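**Karakaya Public Library** — service notice, 6th September

1/ The Karakaya Public Library will introduce new lending rules this month. The changes apply to all cardholders at the main building and at the Plekar branch.

2/ Overdue fines on books will end. Existing balances of less than $13 have been cleared, and 285 accounts that were blocked for unpaid fines are open again. Cardholders do not need to call or visit.

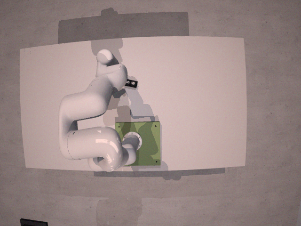
*Robot arm on a white tabletop, computer rendering.*

3/ Charges for lost or badly damaged items will remain. An item is treated as lost when it is 200 days past its due date. The charge is removed if the item is returned in usable condition.

4/ Holds may now be picked up at either building. Please choose a location when placing the request — the Zelitz catalog will otherwise use the branch where the card was issued.

5/ Each household may borrow 2 museum passes at a time. Passes must be returned to the desk and may not be left in the book drop. 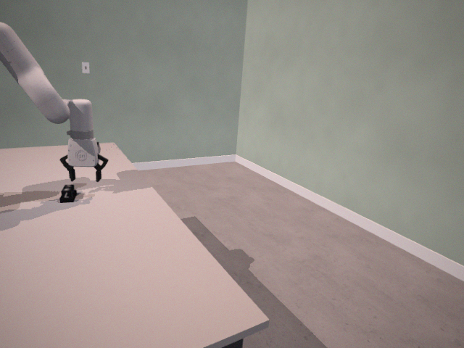
Ozan Demirtaş asks whether the new rules cover books borrowed from other towns, as his last one came with a fine attached.

6/ They do not. Items from other libraries keep the due dates and fines set by the lending library. These are printed on the paper band around each book.

7/ The full policy is available in print at both desks. Written comments will be accepted at the main building through the end of September.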